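June, notebook, trade desk, 9:40

Carhuamaca sample lot: 675 kg of cocoa arrived at the port, but the certificate of origin says 700. Asked Kiros Gidey to write to the exporter today. We can not claim the lower tariff until both papers agree. 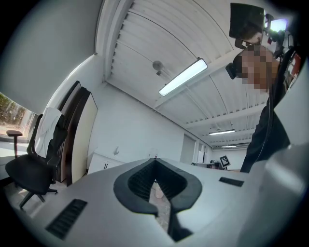
Freight quote from Skondari is 2,493 euro, insurance not included. Trultby did not answer yet. I prefer to wait for them until noon tomorrow.
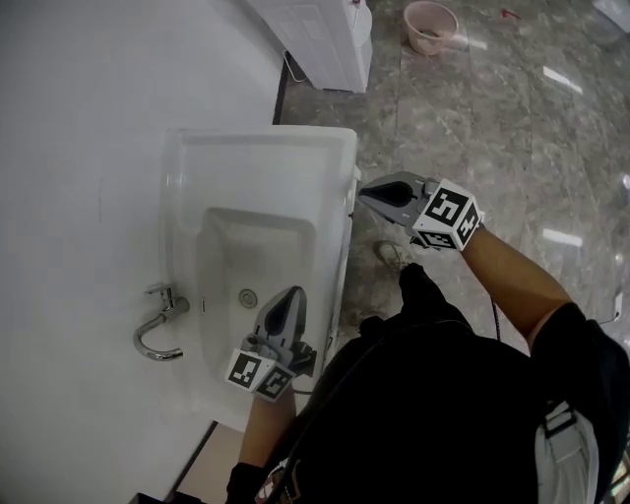 Sinéad Breathnach checked the Spanish contract with Visach. Clause 8 still names the old port. To correct before signing. Payment term stays 60 days, I wrote 90 in the last entry by mistake.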